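Closing the loop on Vusico (and a word about my inbox)

A few of you wrote after the November issue asking whether I was ever going to come back to Vusico, the little payments startup I got so excited about in the spring. Fair question! I dropped it mid-story and went off to talk about mortgage brokers for two months. So, catching up.

The short version is that they've been bought. Bravo, which most of you will know as the outfit behind the invoice app with the orange icon, has picked up the whole company, staff and all, and plans to fold the product into its own over the next while. No price was announced. I asked, I got a very polite paragraph back, and the paragraph had no number in it.

I rang Chie Oda, who started Vusico with Dagmar Jelínek out of a shared office in Parnov, and we ended up talking for the better part of an hour (sorry, Chie, I know you had a train). When they sold, they had 1,330 paying businesses on the books, nearly all of them tiny: hairdressers, a couple of music teachers, a bloke who sharpens mower blades. What they did was let those people get paid in instalments without signing up to one of the big credit providers. I liked it because the fee was a flat 2 per cent and you could read the whole contract over a cup of tea.

Chie told me they'd been trying to raise another round since winter. They had 146 investor meetings between the two of them. "Dagmar kept the list," she said. "I asked her to stop showing it to me." A fund in Drukow came close, then went quiet, and by the time it came back Bravo had already made an offer. She sounded tired and pretty happy about it. 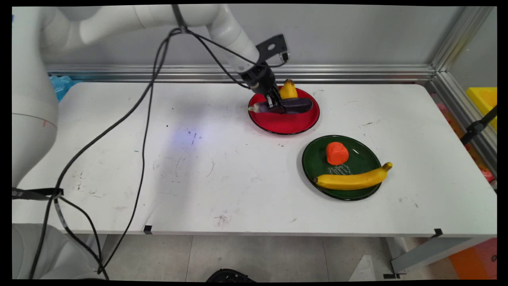
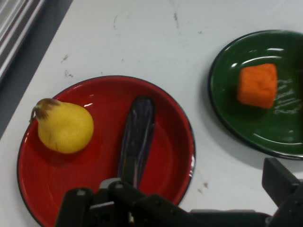 Eggplant and a bit of yellow fruit on the red plate.

My worry is the fee, and I'm not the only one. Uriel Ibarra runs a bike repair shop and has been a Vusico customer almost from the beginning. He emailed me the same afternoon the news came out, subject line "well???", and I don't have a great answer for him. Bravo says existing customers will keep their current terms until the end of their contract year. After that they'll be "invited to choose a plan," and I've been invited to choose enough plans in my life to feel a bit wary. If you're a customer, I'd download your transaction history now while the old dashboard is still up. It's under Settings, then Records, and it comes out as a plain spreadsheet.

On the bright side, Bravo has a proper support desk, with people on the phone until 8 pm. Vusico's support was mostly Dagmar. She was lovely, but she was one person, and I once got a reply from her at ten past four in the morning.

A couple of quick bits before I go. Hatsue Hamada wrote in to correct me on chargebacks: the merchant's reply window I quoted last time was for card payments only, and bank transfers work differently. Thank you, Hatsue, I've fixed it in the online version. And Chiharu Matsuda is looking for around 50 sole traders to fill in her survey on late payment. It's short, I did it in the line at the post office, and she'll share the results with us when she has them. Reply to this email if you'd like the link and I'll send it along.

Next issue: business savings accounts, and why mine is still paying me next to nothing.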